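Tidying a Shared Equipment Cupboard: Can a Machine Do It Yet?
Household and Workshop Advice, Vusden Centre. Revised 31st August

Members regularly ask whether the sorting of small equipment can be handed to a robot. The Centre's present advice is that some of it can, provided the work is laid out with care beforehand.

Lay similar items side by side, all facing the same way. Leave a finger's width between them. A gripper needs that space, and so do most people.

Open boxes fully before starting. Cardboard flaps should be folded outwards and kept there; a flap that springs back will defeat a machine and annoy a person.

Keep stands and tripods to the rear or sides of the table. Thin legs are easily caught by a sleeve or a moving arm.

Microphones are a fair test of the method. They are smooth, they roll, and the heads dent if dropped.

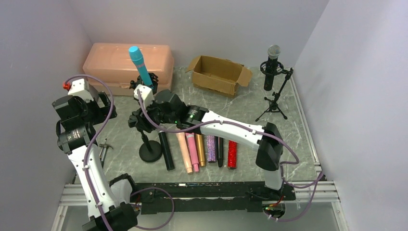 Handheld models should be lifted by the body and never by the mesh. Choose one box for them and keep to it — a second box invites a second system. Put glittered or sequined ones in a soft sleeve, as the finish rubs off on its neighbours.

Coiling leads, wiping grilles and closing stiff latches should remain manual tasks for now. The Centre allows 14 minutes for a full cupboard done by hand, and does not advise leaving any machine to work unattended.

This page will be reviewed in May. Printed copies may be requested from the Besnard Road desk, quoting leaflet 420.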